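Carna opens its sequencing cards to every primary school in Tuston

For immediate use, February

I'm Arne Meinecke, and I've spent far too much of my working life watching clever children stare at a blank page when somebody says "right, get yourselves ready". So I'm really pleased to be writing this one myself! From the start of next half term, our Rosance card sets will be free to borrow for every primary school in Tuston, along with a morning of training for the staff who'll use them.

If you haven't come across Rosance, it's a set of 100 cards for children who find it hard to hold a string of instructions in their heads. Each card shows one small step (coat on the peg, book bag in the tray, chair pulled in) and the child lays them out in a row and turns each one over when it's done. They're big, they're tough, and you can wipe yoghurt off them. I've tested that last bit more often than I'd have liked.

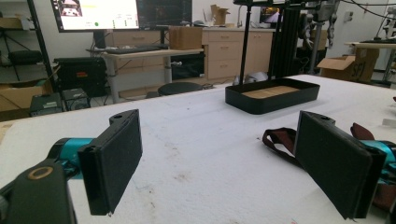

A maroon fabric strap on a white padded tabletop.

We started with one class at Uibo, the small primary up the hill, and the teachers there were kind enough to tell us everything that was wrong with the first version. The writing was too small. The blue cards and the green cards looked the same under the hall lights. And we'd made the getting dressed set far too long, so by the time a child had laid the whole lot out, PE was nearly over (sorry, Uibo).

So we changed it. The longest routine now has 19 cards, and most have far fewer. You can also split any of them into a "first" strip and a "then" strip, and I think that's the best thing we did, although it was a teaching assistant's idea and I can't take the credit.
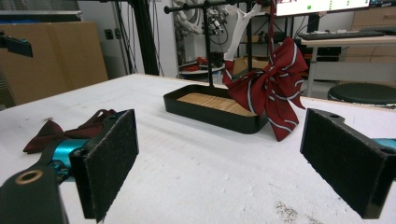 Since then 44 children have used the cards for a full term, and the staff have kept short notes on how they got on. I want to be careful about what I claim. Some children took to them in a morning, some needed weeks, and a few would much sooner be told what to do by a friend, and fair enough. What the notes do show is that staff were repeating themselves a lot less at changeover times, and several said the room felt calmer after lunch.

Borrowing works like a library. A school can have up to 3 sets at once and keep them for a whole term, and if a card goes missing we'll send another one out without any fuss. There are blank cards in the box too, so you can draw your own steps for the things only your school does. One class has already made a card for saying goodnight to the guinea pigs.
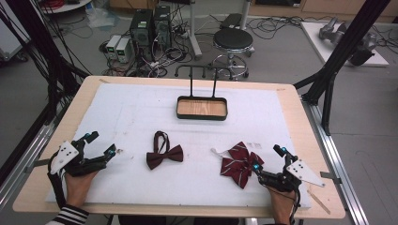 The training morning is for teaching assistants and lunchtime staff as much as for teachers, and we'd love parents to come along if the school has room. We'll go through choosing a routine, cutting it down to a sensible size and, the tricky part, knowing when to put the cards away because the child doesn't need them any more. Bring a routine that's driving you mad and we'll work on it together over a cup of tea.

Schools can ask for a set through the Carna office in Tuston, where I'm usually at my desk until the end of the school day. Do say which year groups you have in mind and whether you'd like the large print version. Reporters who'd like to talk to me or see a set are very welcome to get in touch the same way.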